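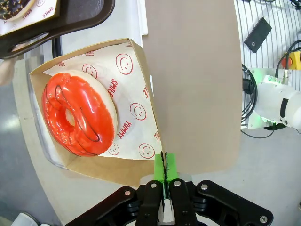

Filed under: Handover cell / Faults

July, bench notes, started 4:10 pm

Good fault today, the kind I'd been hoping we would catch before Prulham. Writing it down while I still have the log open.

Short version: the arm held on to a donut box after it was supposed to have let go, and the person with the tray ended up in a small tug of war with it. No injury, no squashed donut. I hit stop, we backed the arm off by hand, and everybody was eating the evidence ten minutes later.

Long version. The pick is on the box, never the donut. The fingers close on the thin cardboard, either the lid panel or a side wall depending on how the box sits, and the green pads give us loads of grip on kraft paper. Too much, as of today! The release is meant to go: lower to the tray, feel contact, open, wait, rise. The log shows lower, contact, open command sent, rise. No wait. The rise started 80 ms after the open command, and the fingers need a lot more than that to clear the board.

So why did the wait vanish? The Stokberg controller has a setting that skips the dwell if it thinks the grip is already open. It decides that from motor current. Cardboard this thin gives so little push-back that the current looks the same as an empty gripper, so the controller was sure it had nothing in its hand. I love this one. It's been sitting there the whole time and the foam blocks never showed it because they squeeze back.
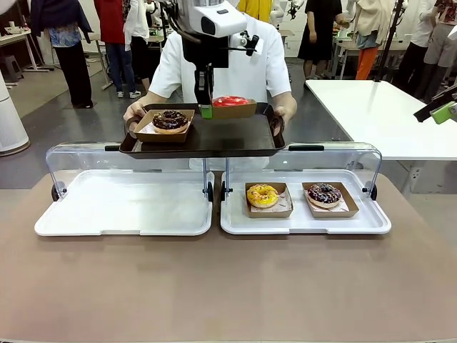 The part that bothers me more is that a person was holding the other half of the problem. With the tray on a table, a late release lifts the box a bit and drops it. With the tray in someone's hands, they feel a pull and their instinct is to pull back, and now the arm sees a side load it has no plan for. The force limit is set for a collision, so a steady tug sits under it all day long. It needs its own check.

Reran it on the bench after lunch with boxes only, tray clamped down. 13 early rises in 800 cycles. All 13 were thin board, none on the thick sample boxes from Lesodov. Turning the skip setting off and going back to a fixed dwell: 1,000 cycles, zero early rises. It costs us a little time per box and I don't care even slightly.

Changed so far:
skip-dwell off on both arms
rise now waits for finger position, with current as a second opinion only
rise speed cut for the first bit of travel, so a stuck box can be felt and caught

Not done yet:
steady-pull check (open the fingers and hold still if the side load lasts)
same rerun with the lids folded back the other way, I have a hunch the hinge crease matters
ask Văduva if their pads come in something softer. Ours have started to polish the board, you can see a shine on the reused boxes
move the stop button closer to where the tray person stands. I was the one within reach, they weren't

No handovers to people until the steady-pull check is in. Table drops only, and a note saying so is taped to the teach pendant.

One more for whoever picks this up tomorrow: the log prints "grip open" when the command goes out, before the fingers have moved at all. I lost most of an hour believing it. I've renamed it "open sent" and added a second line for when the position agrees — please keep them separate.

Boxes are running low, we have up to 80 if the dented ones count.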